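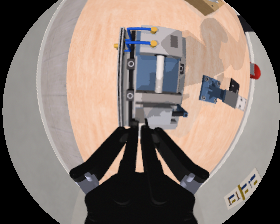

Tawhiri Bench Cell: simulated workcell for demonstration recording

Jan 5, 2026
By Barbara Gajewski

Search products, manuals, part numbers
Go

Tawhiri is a simulated single-arm workcell for recording manipulation demonstrations. An operator drives the arm through a task by hand controller, and the cell writes out what each camera rendered together with the arm state, the gripper state and the commands that were sent. The recordings are meant for training a policy by imitation. They can also be replayed with different lighting or camera settings to obtain further examples from the same motion.

The cell is supplied by Badik as a software package with one table, one arm, one two-finger gripper and a set of machine-shop parts. It runs on a single workstation. No robot hardware is required.

What is recorded

Each demonstration is saved as one episode. An episode holds:

- the wrist camera stream
- two room camera streams
- joint positions and velocities
- commanded gripper opening and measured gripper opening
- the pose of every loose part on the table
- the task name and the operator's result mark

All streams share one clock. The render clock is tied to the physics clock, so a slow workstation lengthens the session but does not drop frames from the file. Operators who find the view lagging behind the controller should lower the preview quality. Recording quality is set separately and is not affected.

Part poses are written to a separate block in the episode file. They are useful for checking results and for building test sets. We advise against feeding them to a policy that is intended for a real arm, as the real arm will not have them.

Wrist camera

The wrist camera uses a wide fisheye model and produces a circular view with black corners. Both gripper fingers stay in view at the bottom, and the part being approached sits ahead of the fingertips. The strong curvature is deliberate. It keeps neighbouring parts and the room walls in sight while the gripper is close to the work, which gives the policy something to locate itself against.

Images can be exported as rendered or flattened. Flattening crops the outer ring and with it much of the wall. Stusitz, our test partner, trained on both and kept the circular version. Their policies were slower to settle on the flattened images, and they lost sight of parts lying to one side of the grasp.

The lens model has four adjustable terms. Default values are in the configuration file. If recordings are to be mixed with images from a physical camera, calibrate that camera first and copy its values in before the first session. Changing the lens afterwards means rendering every episode again.

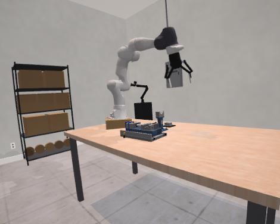
Room and table

The room is modelled with walls, floor, a table and ordinary furnishings, including shelving with cardboard boxes. Early versions had a table in empty grey space. Policies trained on those recordings did poorly when any background was added, so the room became part of the standard package in October. Furnishings are fixed during an episode. Between episodes they can be moved, recoloured or removed by the variation script.

Wood and floor textures are chosen by seed. Blotches and soft shadows on the tabletop are normal and should be left switched on. They prevent the policy from treating every dark patch as a part.

The arm stands on a block fixed to the table. The block can be moved along the table within the limits given in the manual, but not during a session. Reach should be checked with the supplied sweep routine each time it is moved.

Parts and fixtures

The machine-shop set consists of fixtures and smaller loose parts, mostly in grey and blue with some black pieces. Fixtures with rails, blocks and tubing have a simplified collision shape around the tubing. The gripper will be stopped by it, but the tubing does not bend. Tasks that depend on flexible tubing are outside the scope of this package.

Flat plates are the hardest items in the set. The fingers must come down close to the table without pressing on it, and from the room cameras the remaining height is difficult to judge. Operators should use the wrist view for the last part of the descent. Contact force is shown as a bar beside the preview and is saved with the episode.

Users may import their own parts as meshes. Give each part a mass and a friction value. A mesh without them will load with defaults, and the resulting grasps will look convincing and be of little use.

Recording a set

1. Choose a task and load its start layout.
2. Run the sweep routine.
3. Record five practice episodes and discard them.
4. Record in blocks. Start each block with a new layout seed.
5. Mark the result of each episode before starting the next one.
6. Run the file check at the end of the block.

Keep failed attempts. They are excluded from training by default and are needed for any success classifier. Episodes in which the operator missed, backed off and tried again should be marked as complete. Stusitz found these worth more than clean ones for plate handling.

For a single pick task with one part type, 500 episodes is a sensible first set. Placing into or onto a fixture has needed around 800. The Rondora sample set, available to licence holders, contains 2,000 episodes over several tasks and can be used for pre-training before a customer's own recordings are added. 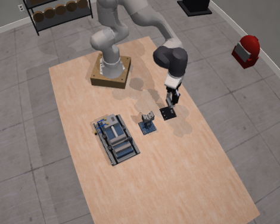 Raised room camera, gripper over the four-hole plate.

Known limitations

Shadows are computed at reduced resolution and may look soft or uneven at the edges. Thin parts lying flat on the table can jitter slightly for the first moments after a reset; wait for the ready signal. Reflections on the gripper body are approximate. Only one arm is supported.

Supply

Licences are issued per workstation. The package includes the cell, the machine-shop set, the variation script, the export tool and the manual. Controller hardware is not included. For quotations contact Badik sales and state the operating system and graphics card.

Comments (4)

mkr_cell
Does the export tool write the two room cameras to separate files or tile them? The manual says both.

Barbara Gajewski
Separate files. The tiled option was removed and the manual page is out of date.

pallet_jack
We imported our own clamps without friction values, as warned against above. Two days of recording thrown away. Could the importer refuse the mesh instead of loading defaults?

guest
Seconding the request for a refusal. Also would like the force bar on the left, it covers the part list on a small monitor.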